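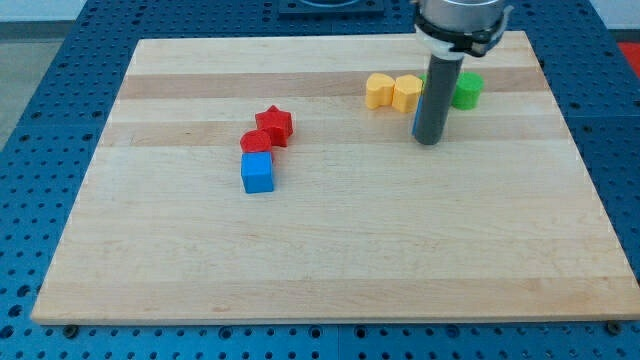 Red star, blue cube, yellow hearts, and the maple board on the blue table.

Category: Makers & Workshops | 40 shares | 2 comments

The first thing Carola Hinrichs does when I walk into her workshop in Nundham is hand me a red star and ask me what's wrong with it.

I turn it over. It's a chunky little thing, five points, flat on top, nice weight for a piece of plastic. I say I can't find anything wrong with it. She looks pleased and also a little disappointed in me.

"One of the points is sharper than the others," she says. "Run your thumb around it again. Slowly!"

I run my thumb around it again, slowly, and okay, maybe. She takes it back and drops it in a coffee can with a bunch of other stars that didn't make it.

Carola and her business partner, Pascal Bauerfeind, make Kirano, a set of sorting and stacking blocks for small kids. If you have a toddler in your life and you live in this part of the county, you've probably stepped on one. I've had a yellow heart in the bottom of my purse since October and I don't even know which nephew it came from. So I was excited to finally see where they come from, and I showed up with way too many questions and a bag of cinnamon rolls (Pascal ate two before I got my coat off).

I'd expected a toy workshop to be all color, floor to ceiling, and it's really more like somebody's very well kept garage. The color is in the blocks. Everything gets looked over on the same big board, light maple strips glued side by side, with a couple of darker bands running across it. It sits on top of a blue metal table with round holes all over it, and I spent a good part of the morning with my elbows on it.

"The table came first," Pascal tells me. "We got it out of the old Stöcker building when they were clearing the place. It's a great table, it weighs a ton, and it's useless for blocks. You put a cube down and a corner dips in a hole. You put a heart down on its point, forget it."

So he made the board. The strips were leftovers from a kitchen job his uncle had finished, and he laid them out in whatever order they came off the pile.

"People ask about the dark stripes like there was a design," he says. "I ran out of the pale stuff. Then I found more of the pale stuff."

"I like the stripes," Carola says from across the room. "I line things up on them."

She does, too. While we talk she's always moving pieces around, and the hearts keep ending up over on the far stripe. I ask her if that means something and she laughs at me. It means she likes how yellow looks on the darker wood.

I wanted to know about the hearts because, let's face it, a heart is a strange shape for a building block. You can't stack much on it. Carola got a lot of pushback on that early on, including from Pascal.

"I wanted cubes," he says. "Cubes, a cylinder, maybe a triangle. Things that do a job."

"He wanted a box of cubes," says Carola. "I taught preschool for years before this. You give kids a box of cubes and they build a tower and knock it over, and that's wonderful, and then they want somebody to live in the tower. The heart lives in the tower. The star lives in the tower. Kids give them names. I had a girl who put two hearts side by side every single morning and told me they were sisters and they were cold."

I had to write that one down twice because I was laughing and my first try wasn't readable.

The piece that parents write to her about most is the rounded one, the chunky prism with the flat sides. People can't decide what to call it. Carola calls it the pebble. Pascal calls it the nut, as in nuts and bolts. On the order form it's "rounded block," which neither of them likes, but they couldn't agree on anything else and the printer was waiting.

"That's the one they put in their pocket," Carola says. "We replace more of those than any other shape. A mom will write and say everything's here except the pebble, and it's been through the laundry or it's at Grandma's, or the dog has it."

The colors took longer than the shapes. They started with a whole range, Pascal says, including a green he still talks about like a dog he used to have. A shop owner named Ute Lindemann was the one who talked them down. She'd put the first sets out on a low table in her store and watched what got picked up.

"Ute called me and said, the green ones are still sitting here," says Pascal. "I drove over there. The green ones were still sitting there."

He does have one green pebble on his key ring. He showed it to me. It's a very nice green!

The molding is done across town by Knut Fuchs, who has run the machines at Stultex for longer than Carola has lived here, and who has strong opinions about corners. Carola wanted them softer. Knut told her that if she went any softer, a cube would stop looking like a cube. They went back and forth for most of a winter, with Carola driving over there with samples in a lunch bag, and the blue cube they sell now is the one where they both got tired.

"I still think it could be softer," she says.

"It's a good cube," says Pascal.

The last batch was 3284 pieces, and every one of them crossed the maple board. I asked if that gets boring and they gave me opposite answers at the same moment. Carola puts the radio on and loves it. Pascal can take it for an hour and then he needs to go sand something.

They don't do it all themselves anymore. Leonardo D'Amico comes in before the holidays to help check and bag. He wasn't there on my visit, but his handwriting is on a strip of tape over the sink that says WASH YOUR HANDS YOU JUST ATE A ROLL – apparently it's been up there a while and cinnamon rolls are a standing problem in this workshop.

What's next? Carola wants a moon. She's been drawing moons on the backs of invoices all year. Pascal is worried about the moon, since the tips of it are thin and Knut has already made a face. There's talk of a small run of 300, moons only, sold loose at Ute's to see what happens.

"If they sit there like the green ones, then fine, I'll be quiet about the moon," Carola says.

"She won't," says Pascal.

Before I left I asked if I could try building something on the board, and Carola slid me a cube and a pebble and went to find more. I got the pebble up on top of the cube with no trouble. Then I tried a heart on top of that, point down, which Pascal says every adult tries. He's never seen it work. It rolled off and went under the table, and I was down on my hands and knees for a good few minutes getting it back out.

Kirano sets are at Ute Lindemann's shop in Nundham, or you can order from Carola directly. Replacement pebbles are free if you send her a note telling her where you think the old one went. She keeps the notes.

Posted January 18, 2019
Tagged: toys, small business, Nundham, made nearby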